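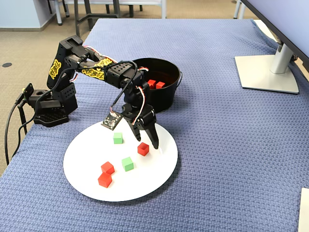 Ardeleanu Manipulation Group — Data Collection Team

Call for arm operators, starting September 2018

We need 6 people to drive a robot arm by hand so that a learning system has examples to copy. The work is picking up small cubes and putting them in a container. If you have read that machines now teach themselves this sort of thing, come and watch one try. Ours, which we call Hirnik, needs a great many human examples before it does anything worth looking at, and we have our doubts about how much it learns even then.

That doubt is the reason for the call. Our last set was recorded by two people who knew the arm too well. They worked the same way every time, and the system copied their habits. We want operators who have never touched it, who reach from odd angles and change their minds halfway.
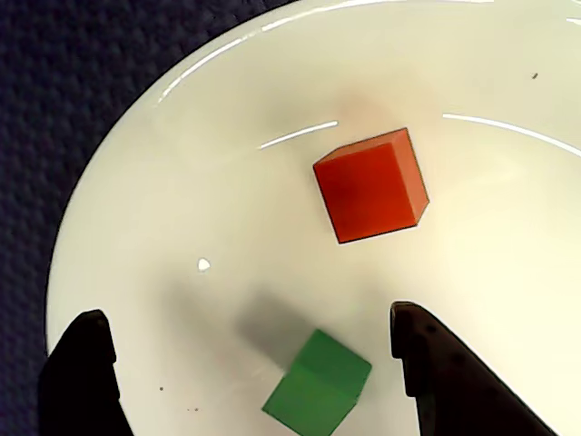 Red and green cubes, with the gripper open over the bowl.

What you would do: 3 sessions, each with 33 recorded attempts. You reset the cubes yourself between attempts. A fumbled pick stays in the record, marked as a fumble. Please don't start over to make the run look clean — we can't judge a system on examples that have been tidied up first.

What we ask for: steady attention, decent color vision, and patience with a dull task. No programming. People who have worked in packing, sewing or kitchens are very welcome. Experience with video games is fine but earns no extra credit, whatever you may have heard.

Pay is $76 per session, including the session where you learn the controls. You can quit after any session and keep what you have earned. 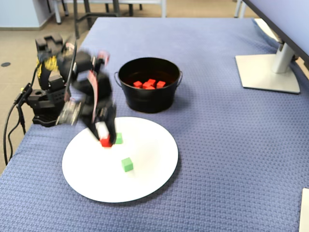

Will the system replace the people who record for it?
Nothing we have seen suggests it could. It handles cubes, on a good day, on the table it was trained on. We would not trust it with a sock.

To apply, send a few lines about work you have done with your hands to Shuk-fan Peng, who schedules the sessions. Questions about how recordings are stored go to Naledi Mokoena. Leave out the cover letter — we don't read them.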